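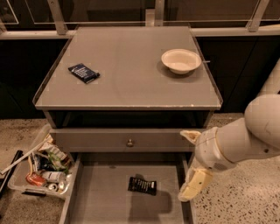

Bedside cabinet with both packets and the bowl, lower drawer open.

Tiltholm Bedside Tidying Set
Gray cabinet with two drawers, for home robot practice
Item 668

Can a machine put your nightstand in order yet? Bit by bit, yes, and it's a lot of fun to follow! The Tiltholm set is built around a chore everyone knows: small things lying about, drawers to put them in, a bin on the floor for the rest. Flat packets are the hard part (try picking a playing card off a table with two fingers and you'll see why).

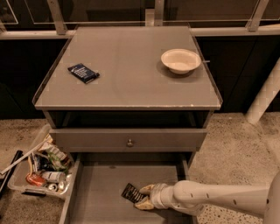
Gripper beside the black packet in the open lower drawer.

Bogdan Zamfir wrote the task cards that come with the set. There are 10, and they start with a single packet in a wide-open drawer. Card 7 is the one people write to us about, because the upper drawer only gets opened a little and the hand has to work right under the edge of the top.

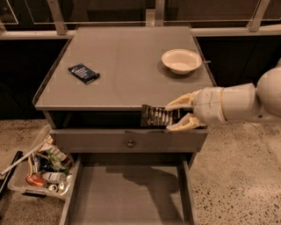 Our own arm still fumbles that card more often than we'd like, and a person does it in two seconds without looking. Still, compare that with last August, when we couldn't get past card 3!

Works with: Plutach and Wei arms
Not yet tested with: Nesby
In the box: cabinet, knobs, task cards
Bowl, bin and packets not included
Spare knobs: item 163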